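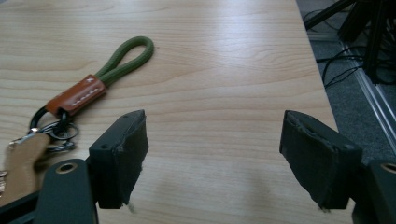
Figure 4. Keychain task, view from the hand-held gripper before an approach. Both fingertip pads are in view, with wear on their inner faces.

4. House rules for collecting with hand-held grippers

4.1 Where the rules came from

I should say up front that we did not start with rules. We started with a gripper, a table and a bag of small things, and for the first stretch of the Dridunico project each of us collected the way we liked. Then we merged the data from our two sites, Erel and Justby, and I spent most of June looking at demonstrations that I could not compare with each other. Some began with the jaws open, some with them closed. Some people talked themselves through a grasp and paused in the middle (I'm one of them, sorry). Hrvoje Hodžić at Justby had a neat habit of nudging every object straight before he picked it up, and the policy we trained on his share learned to nudge everything, including things that were already straight.

So we wrote the rules down. The first version was four pages long and I don't think anyone read past the first one. The version in this section is what was left after we went through the merged set of 900 episodes, threw out 138 of them, and asked of every rejected episode which sentence in the rules should have stopped it. If no sentence should have, we added one. If a sentence never came up at all, we looked hard at whether we still wanted it. A few survived that look for safety reasons and I'll point those out.

We follow these rules for tabletop work with one hand-held gripper and one operator. We haven't tried them on two-handed tasks, and I'd expect the section on starting poses to need a rewrite there.

4.2 Before the first episode

The operator checks the fingertips. I put this first because it was the most common thing we skipped and the easiest thing to fix. The soft covering on the inner face of a pad frays with use, threads come loose, and the contact changes bit by bit in a way that is very hard to see from one episode to the next. Figure 4 shows the kind of wear I mean: a fuzzy inner edge on one side, a ragged one with a small loose thread on the other. Under our rules that pair gets written up as "worn" in the session log before anything is collected with it.

We argued about whether "worn" should mean "stop." Milagros Ibarra wanted fresh pads every time, and for a benchmark she's right. For training data I came down on the other side. A deployed gripper is going to spend most of its life with tired fingertips, and a dataset made only with crisp new ones gives you a policy that has never met a loose thread. What we can't live with is not knowing. The rule therefore has three grades – fresh, worn and replace – and only "replace" stops the session. A pad is graded "replace" when the hard part underneath shows through on the contact face, or when a thread is long enough to touch the object before the pad does. That second condition sounds fussy! It came from an afternoon of sticky tape rolls in which a thread kept snagging on the edge of the tape and the operator kept shaking it off, and every one of those little shakes went into the data.

Pads are always swapped in pairs. Replacing one side alone leaves you with two different grips facing each other, and then the object slides toward the older one.

Next, the floor. Cables running past the table should be outside the operator's standing area, and stands should be placed so that no foot has to go between their legs. They can be visible in the picture, that's fine with us; we have never rejected an episode over a visible cable, and I'd worry about a policy that needed a spotless room. This is one of the safety rules that never matched a rejected episode. It stays anyway.

Last, the light. We ask operators to look for glare on the tabletop and to note it. We do not ask them to remove it. Pale wood under ceiling lights will nearly always have a soft bright patch somewhere, and closing blinds or moving lamps between sessions did us more harm than the glare ever did. Set the room once per session and leave it.

4.3 Objects and how they are put down

Each session draws from the Salazar list, our name for the shared object list (it grew out of a spreadsheet that Jonalyn Tan kept, and the file name stuck). The list says what the object is, which parts count as a valid grasp, and what has to be true at the end.

The valid grasp part took us the longest. A keychain is a good case. You can take it by the cord loop, by the leather sleeve or by the rings, and those are three quite different motions. The cord gives way, the sleeve holds its shape, and the rings slide around over each other while you're trying to close on them. In our early data all three were simply labeled "pick up keychain," and the instruction told you nothing about which one was coming. Now the list names the grasp part, the operator reads it before the episode, and it's written into the label. If the operator ends up taking a different part, the episode is kept and the label is changed to say what was really done. Please don't redo the grasp to match the label. We had people doing that and it gave us a pile of strange little regrasp motions.

Soft and jointed objects are dropped or tossed lightly onto the table, never arranged. Our hands want to tidy things. Left alone, we all lay a loop out in a nice open curve and fan the rings away from each other, and then the policy meets one that landed in a heap and has no idea what to do. If the object lands partly outside the camera view, we leave it there as long as the grasp part can be seen. If the grasp part is out of view, toss again.

One more rule on objects, and this one I'd ask every group to copy: nothing personal goes on the table. Objects on the list belong to the lab. No badges, no house keys, no mail, no phones with a lit screen. The maker's mark on an ordinary item is fine. Anything that could tell a stranger who a person is or what door they can open stays in a pocket or a drawer.

4.4 During the episode

The jaws start open, at the resting width for that gripper, with both fingertips in view. The bare table between them should be free of the object at the start, so that the approach is part of what gets recorded. Wait for the tone, then move.

Move at the speed you would use if you were a little tired. I know that isn't a number. We tried giving people a number and they watched the number. Jhun Bautista came up with the tired wording during training at Erel and the speeds from our operators drew closer together than they ever had with a meter on the screen, so I've stopped apologizing for it.

No resting the fingertips on the table while you think. Light contact on the way to a flat object is part of the task and should be there. Leaning is different, and it wears down the lower edge of the pads fast.

A failed grasp is not a reason to stop. Try again from where you are, up to two more times, and mark the episode as containing a retry. If you do stop, stop fully: open the jaws, lift straight up, end the recording. The worst episodes in our rejected pile were the half-abandoned ones, where the operator had clearly given up but kept drifting around over the table for a few seconds with the recording still going.

4.5 After the episode

The operator grades the episode right away with one of three marks (keep, keep with note, reject) and writes a short note for the last two. Notes should be about what happened and leave out blame. "Ring slid under sleeve, closed on both" helps me. "Bad" does not, and I got a lot of "bad."

Rejected episodes are moved, never deleted. We went back to ours twice, once for this section and once when Lauri Hämäläinen needed examples of slips for the failure detector, and both times I was very happy to have them.

A second person then reviews a sample from each session, chosen by script, without seeing the operator's grades. Where the two disagree, the stricter grade stands until they have talked. The common source of disagreement is the retry rule, mostly over what counts as a try. Our current wording says a try begins when the jaws start to close. An operator who hovers, backs off and comes in again without closing has made one try, though two of our reviewers still don't like that and the wording may change before the next release of the data.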